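Jul 11, 2023

Five lost sessions and a loose cube

I said in my last post that I would write up the tracking fault once I was sure of the cause. I am sure now, so here it is. If you only want the fix, skip to the part about the mount.

For anyone new here, I work on the Raltarmont project, where we collect hand-held gripper demonstrations and train arm policies on them. A person holds a gripper in each hand and does a task. Each gripper has its own camera, and one of ours also carries a cube with a printed marker on its faces, so its position can be checked against the other views. The software that turns all of this into a path through space is called Clurnevon. We did not write it, but we have changed enough of it that I can't blame anyone else for how it behaves.

The first sign of trouble came from the arm. We had a policy trained on a batch of table tasks, and it kept closing the fingers short of the object. It was always short in the same direction. On the third run it pushed a mug off the table and then kept going, pressing the fingertip into the tabletop until the force limit tripped. The arm stopped as it should. We lost a mug and a fingertip. I was standing closer than I should have been, because I was trying to see the gap, and I have since moved the tape line on the floor back.

My first guess was the arm calibration. I redid it and nothing changed. My second guess was the camera lens model, and that cost me most of a week. The residuals were a little high, but they had been a little high since November, when we switched lenses, and the older policies ran fine.

What I should have done first was plot the marker position against the camera path for each session. When I finally did, most sessions gave two lines that sat on top of each other. In five of them the lines started together and then drifted apart. By the end of a session the cube and the gripper disagreed by more than the width of a finger. That can't happen if the cube is fixed to the gripper.

So I picked up the gripper and twisted the cube with my thumb, and it turned. It was only a small amount, but it turned.

The mount is a printed bracket from Shboul with one screw up through the bottom. The screw had backed out a bit, and the plastic under its head was worn smooth. Every time someone set the gripper down with the cube touching the table, it shifted. Our logger trusted the cube whenever it could see it, so each shift went straight into the saved path. Out of 3,000 demonstrations in the batch, I threw out every one from those sessions and trained again on what was left, a little over 2,000. The arm now closes where it should.

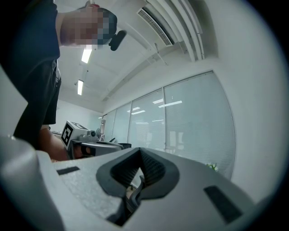

Recording at Skoler with the marker cube facing the other gripper's camera.

The new mount has two screws and a small key that fits into a slot, so the cube can't rotate even if a screw works loose. I also put a drop of threadlocker on each one. There is a paint line across the joint, and whoever is recording looks at it before they start.

On the software side, Clurnevon now compares the two paths at the end of every session and refuses to upload if they differ by more than 5 millimeters. It should have done that from the start. The check takes a few seconds, and so far it has flagged one session, which I traced to a smudge on a lens.

I still don't have a good answer for slow drift below the limit. A cube that creeps a millimeter a day would pass every time. I'm going to try logging the offset across sessions and plotting it weekly. If you have a setup like ours and have solved this another way, leave a comment.

The old bracket file is still up on the project page with a note on it. Please don't print that one.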